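Pant: brazo de sobremesa para tareas de recogida

Versión de los datos: 21 de septiembre de 2023 (jueves)

Pant es un brazo robótico montado en un taller compartido. Este archivo acompaña a los datos de la primera tanda y explica cómo están organizados. El diseño mecánico está en el repositorio Brelto y el código de control en Dalico; aquí solo hay grabaciones y anotaciones.

Contenido

La tanda tiene 474 episodios repartidos en 14 sesiones. Cada episodio es una carpeta con el vídeo de la cámara fija, las posiciones de las articulaciones y un archivo tarea.txt con la instrucción en español. Los episodios fallidos se conservan y llevan resultado: 0 en los metadatos.

Montaje

La mesa está forrada de fieltro verde oscuro. Antes usábamos el tablero desnudo y los reflejos estropeaban la segmentación. El brazo trabaja desde arriba y la pinza va atornillada a un soporte propio, con almohadillas claras en las puntas de los dedos. La cámara no se mueve durante una sesión, pero su posición cambia un poco de una sesión a otra, así que hay que leer la calibración de cada carpeta y no reutilizar la primera.

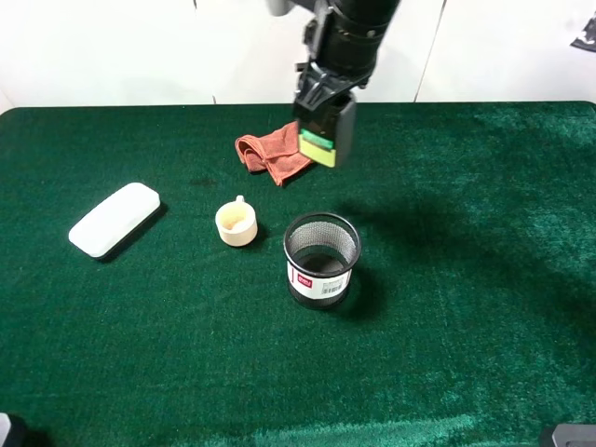 Pinza junto al paño de microfibra, con la taza, el estuche blanco y el portalápices de malla sobre el fieltro.

Los objetos son de uso corriente y se colocan a mano antes de cada episodio. El paño es el más difícil de anotar: no tiene una postura definida, y en su lugar guardamos una máscara del contorno. Para los objetos rígidos se anota el centro y el giro sobre la mesa.

Frecuencia y formato

Articulaciones: 100 Hz, CSV
Máscaras: PNG, un canal
Marcas de tiempo: milisegundos desde el inicio del episodio

Problemas conocidos

En 9 episodios falta el último tramo del CSV. Están listados en incompletos.txt.
La sombra del brazo cae sobre el fieltro y a veces se cuela en las máscaras.
Las etiquetas de los objetos no se han tapado.

Uso

Descomprimir en datos/ y ejecutar comprobar.py antes de entrenar nada. Los avisos sobre carpetas sin calibración corresponden a pruebas de febrero y se pueden ignorar.

Licencia

CC BY 4.0. Para citar los datos basta con «Pant, taller Praltwood, 2023».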